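FOR IMMEDIATE RELEASE

Pridik opens its breakfast counter for booking by the hour

Small food makers and cooking teachers can now rent a fully equipped counter from early morning

AVASITZ, May. Pridik, the shared kitchen in Avasitz, announces the opening of its breakfast counter to the public. From this month, any person or small company may reserve the counter by the hour, starting at 7 in the morning.

The breakfast counter is the second work area of Pridik. The first one, with the large stoves, is already used by bakers and soup makers of the town. Many of them asked for a smaller place, where it is possible to prepare a simple morning meal, to test a new bread or to teach a short class without renting the whole kitchen.

"A breakfast is a small meal, but it needs many things close to the hand," said Trilok Pal, manager of Pridik. "We wanted that a guest can come with only a bag of rolls and begin to work. The toaster, the oven, the cups and the jars are already in their place."

The work surface is white and gray marble, with mosaic tiles on the wall behind it. A toaster oven and a two-slot toaster stand together on the left side, so that warm bread does not travel far. Dry food is kept in glass jars along the wall, and a folded towel is always left on top of the toaster oven at the beginning of each booking.

The breakfast counter at Pridik, Avasitz

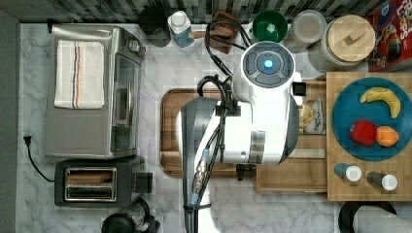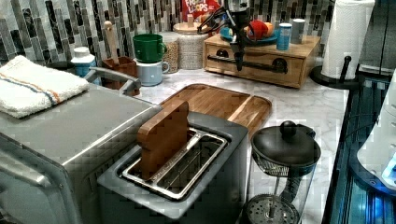 The arrangement of the counter was prepared by Masanobu Fujimoto of the interior studio Yagi. He spent 15 mornings in the first kitchen, watching how people move between the bread, the cups and the sink, before he made his drawing.

"People put back a thing where they saw it the last time," said Mr. Fujimoto. "For this reason I asked that each thing has one place, and that the place is easy to see."

Bookings are for one hour or longer, and cleaning materials are included in the price. Guests are asked to bring their own fresh food and to take it with them when they leave. Groups of up to 7 persons are welcome for classes. The hourly price is the same for residents and for visitors.

Reservations are accepted at the front desk of Pridik, or by telephone at extension 1525. Members of the press who wish to visit the counter are kindly asked to call one day before.

About Pridik

Pridik is a shared kitchen for small food makers, teachers and home cooks in Avasitz. It is operated by Brakico.

Press contact: Trilok Pal, Pridik, extension 1525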